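생활공간의 재료와 마감
4강 강의 노트: 타일 바닥과 물의 길

지난 시간에 목재 마루 이야기를 하다가 시간이 모자라서 마지막 부분을 급하게 넘겼지요. 질문을 남겨 주신 분들이 꽤 계셔서 마루의 수축 줄눈 이야기는 이 노트 맨 끝에 짧게 다시 적어 두었습니다. 오늘은 예고한 대로 물을 쓰는 방, 그러니까 욕실과 화장실과 다용도실의 바닥으로 들어가겠습니다. 제가 이 수업에서 제일 좋아하는 주제라 말이 좀 길어질 것 같으니 차라도 한 잔 떠 놓고 읽어 주세요.

1. 바닥은 층으로 생각합니다

우리가 발로 딛는 타일은 바닥의 맨 위 한 겹입니다. 그 아래에 붙임 재료가 있고, 또 그 아래에 경사를 잡은 모르타르가 있고, 방수층이 있고, 맨 밑에 구조체가 있습니다. 순서는 공법에 따라 조금씩 달라져서 방수층이 경사 모르타르 위로 올라오는 경우도 있고 아래에 놓이는 경우도 있는데, 어느 쪽이든 도면의 단면 상세를 먼저 찾아보는 습관을 들이시기 바랍니다. 평면도만 보고 바닥을 이해했다고 생각하면 현장에서 꼭 한 번은 당황하게 됩니다. 저도 처음 일을 배울 때 단면을 보지 않고 문턱 높이를 정했다가 마감 두께를 통째로 빼먹은 적이 있어요. 그때 저를 가르쳐 주신 분이 화를 내는 대신 종이에 층을 하나씩 그려 주셨는데, 지금도 욕실 도면을 받으면 그 그림부터 떠오릅니다.

학생들이 자주 헷갈려 하는 것이 타일이 방수를 해 준다는 생각입니다. 도기질이냐 자기질이냐에 따라 흡수율은 많이 다르지만, 타일 자체가 물을 거의 먹지 않는다 해도 줄눈은 물을 조금씩 받아들입니다. 시멘트계 줄눈이라면 더 그렇지요. 그러니 물은 언젠가 타일 밑으로 들어간다고 보고, 들어간 물이 어디로 갈지를 설계하는 것이 방수층의 일입니다. 이 문장은 밑줄을 그어 두셔도 좋겠습니다.

2. 경사, 너무 적어도 너무 많아도 곤란한 것

물이 배수구로 가려면 기울기가 있어야 합니다. 이 수업의 실습에서는 1미터에 2센티미터, 그러니까 백분의 2를 기준값으로 쓰겠습니다. 실제 현장에서는 공간의 쓰임과 타일의 크기에 따라 값을 다르게 잡기도 하는데, 처음부터 여러 값을 오가면 감이 잘 잡히지 않아서 하나로 정해 둔 것이니 그렇게 알아 주세요.

기울기가 모자라면 물이 고이고, 지나치면 사람이 서 있기 불편하고 놓인 물건이 기울어 보입니다. 특히 큰 타일은 휘어지지 않기 때문에 네 방향에서 배수구로 모이는 경사를 만들려면 대각선으로 잘라야 합니다. 잘라 놓은 선이 보기 싫다고 해서 한쪽 벽으로 길게 흘려보내는 선형 배수구를 쓰는 경우가 늘었지요. 작은 타일은 줄눈마다 조금씩 꺾이면서 곡면을 따라가 주니 이런 점에서는 참 고마운 재료입니다. 우리 실습실에 있는 견본판을 손바닥으로 쓸어 보시면 말로 듣는 것보다 훨씬 빨리 이해하실 거예요.

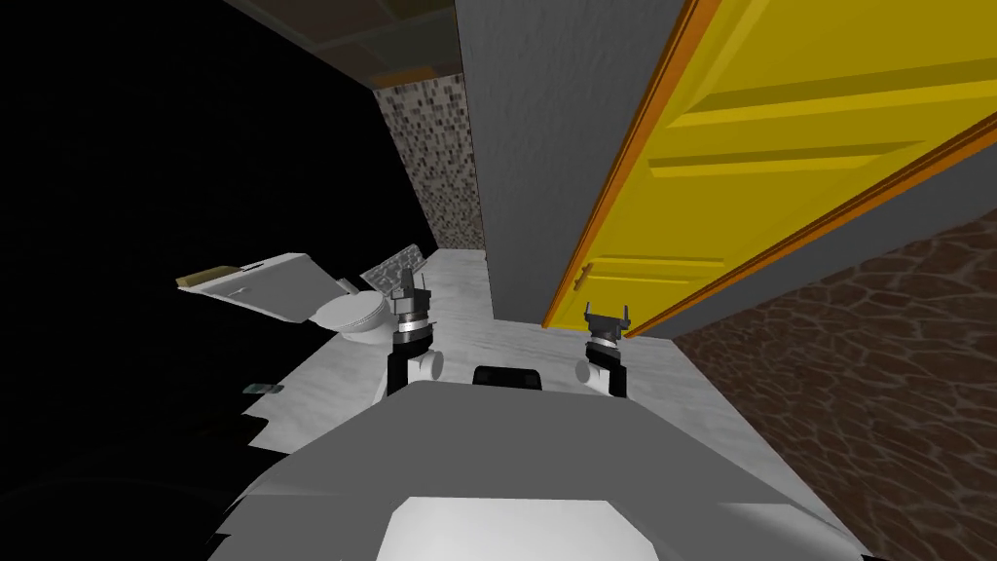 줄눈의 색은 많은 분이 마지막에 급하게 고르는데, 저는 오히려 타일과 같은 날 같은 조명 아래에서 고르시라고 권합니다. 타일과 비슷한 색을 쓰면 바닥이 한 장처럼 이어져 보이고, 대비되는 색을 쓰면 격자가 또렷해지면서 시공의 솜씨도 같이 또렷해집니다. 흰 타일 바닥에 흰 변기를 놓는 조합은 참 오래된 선택인데, 여기에 노란 문을 하나 달면 색이 문 쪽으로 모이면서 바닥은 조용한 배경으로 물러납니다. 이렇게 한 군데만 색을 강하게 쓸 계획이라면 줄눈까지 욕심을 내지 않는 편이 편안해요. 물론 취향의 문제이니 과제에서 진회색 줄눈을 고르셨다고 점수를 깎지는 않습니다. 다만 왜 그 색인지 한두 줄은 꼭 써 주세요. 읽는 재미가 있거든요.

3. 줄눈 나누기와 시작점

타일 나누기는 결국 자투리를 어디로 보낼 것인가 하는 문제입니다. 문을 열었을 때 가장 먼저 눈에 들어오는 자리에 온장이 오게 하고, 잘린 조각은 세면대 밑이나 변기 뒤쪽으로 보내는 것이 무난한 출발입니다. 벽 타일과 바닥 타일의 줄눈을 맞출 것인지도 이 단계에서 정해야 합니다. 나중에 맞추려고 하면 어느 한쪽이 반드시 손해를 봅니다.

실습용 방의 벽 길이를 하나 드릴 테니 같이 계산해 봅시다. 마감면 사이의 안쪽 길이가 246센티미터이고, 줄눈을 포함한 타일 한 장의 폭을 30센티미터로 잡습니다. 온장이 8장 들어가면 240센티미터가 되고 6센티미터가 남지요. 이 6센티미터를 한쪽 구석에 그대로 두면 가느다란 조각이 생겨서 보기에도 약하고 자르다가 깨지기도 쉽습니다. 이럴 때는 온장을 한 장 줄여 7장으로 놓고, 남는 36센티미터를 양쪽에 18센티미터씩 나누어 줍니다. 반 장이 넘는 조각이 좌우에 고르게 놓이니 훨씬 의젓해 보입니다. 양 끝 벽과 만나는 자리의 줄눈은 계산이 복잡해지지 않게 이번에는 무시했습니다.

배수구의 위치도 나누기에 끼어듭니다. 설비 도면에서 배수구의 중심이 벽에서 127센티미터 떨어져 있다고 해 봅시다. 방금 정한 대로 18센티미터 조각에서 시작하면 줄눈은 18, 48, 78, 108, 138센티미터 자리에 오고, 배수구는 108과 138 사이에서 한쪽으로 어중간하게 치우치게 됩니다. 타일 한가운데인 123센티미터로 배수구를 옮기면 좋겠지만, 이미 배관이 끝난 뒤라면 쉽지 않은 이야기입니다. 그래서 타일 나누기 도면은 배관 공사 전에 나와야 한다고 제가 매년 같은 잔소리를 합니다. 졸업한 분들이 가끔 연락해서 그 잔소리가 제일 쓸모 있었다고 해 주시니 올해도 그냥 계속하겠습니다.

4. 문턱과 문

욕실 바닥은 바깥 바닥보다 낮은 경우가 많습니다. 물이 넘어오지 않게 하려는 것인데, 요즘은 휠체어나 보행기를 쓰는 분들을 생각해서 단차를 없애거나 아주 낮추는 설계도 많이 합니다. 단차를 없애면 물을 막는 일은 경사와 배수구가 맡아야 하니 앞에서 배운 내용이 더 중요해지지요. 문 앞에 선형 배수구를 한 줄 두는 방법도 있고, 샤워 공간만 따로 경사를 주고 나머지는 평평하게 두는 방법도 있습니다.

문이 안으로 열리는지 밖으로 열리는지도 함께 보셔야 합니다. 안으로 열리면 바닥의 높은 쪽에 문 아래 끝이 닿지 않는지 확인해야 하고, 안에서 사람이 쓰러졌을 때 문을 열기 어렵다는 문제도 있습니다. 밖으로 열리면 복도를 지나는 사람과 부딪칠 수 있고요. 좁은 집에서는 미닫이가 좋은 답이 되기도 하는데 방음은 조금 양보하게 됩니다.

5. 읽을거리와 과제

Shirin Nikzad 선생의 강의록 「젖는 방의 바닥」 가운데 경사와 배수를 다룬 장을 읽어 오세요. Daneshvar 주택과 Ulutbridge 공동욕장의 단면이 나란히 실려 있는데, 같은 재료를 쓰고도 물을 보내는 방법이 전혀 다릅니다. 두 단면을 보면서 방수층이 벽을 타고 어디까지 올라가는지 색연필로 따라 그려 보시면 큰 공부가 됩니다.

과제는 자기 집 욕실의 바닥 나누기 도면을 그리는 것입니다. 축척은 자유이고 손으로 그려도 됩니다. 배수구, 변기, 문의 위치를 넣고, 온장이 시작되는 자리에 점을 찍고, 마음에 들지 않는 부분이 있으면 어떻게 고치고 싶은지 겹쳐 그려 주세요. 줄자가 없으신 분은 조교실에서 빌려 가실 수 있습니다. 제출은 다음 수업 시작 전까지입니다.

덧붙임: 마루의 수축 줄눈
벽과 마루 사이의 틈은 걸레받이가 덮을 수 있는 범위 안에서 정합니다. 겨울 난방철에 마루가 줄고 장마철에 늘어나는 것을 이 틈이 받아 줍니다. 문틀 아래에서도 틈이 끊기지 않아야 한다는 점, 지난 시간에 빠뜨렸으니 노트에 추가해 주세요.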